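Brunum Stores Group – minutes, July

Present: Natalina Fontana (chair), Ubaldo Sala, Leena Seppälä. Apologies: Krum Angelovski.

1. Packing area. Sala proposed keeping the white tub on the floor for cartons and used wrap. Seppälä doubted it would last. The last tub filled up in 8 days and then sat there.
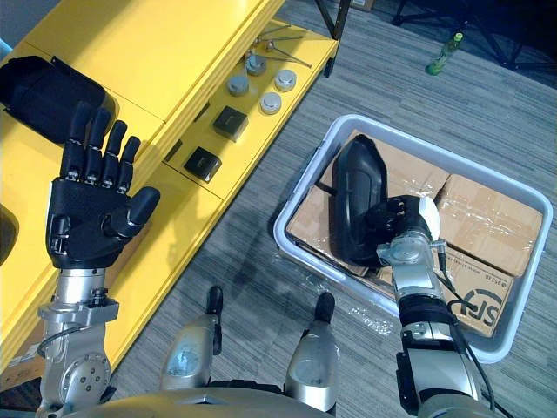 Minutes: Leena Seppälä

2. Black curved pieces. One was in the tub with the boxes, another up on the yellow unit. Fontana asked which was the right place. No clear answer. Sala to ask Hinrichs, though the chair does not expect a reply.

3. Lower shelf. Labels for the rods and round caps were agreed in principle – as they were last time. Budget 20 dollars.

4. Room 1201. Deferred.

Closed 4:20 p.m.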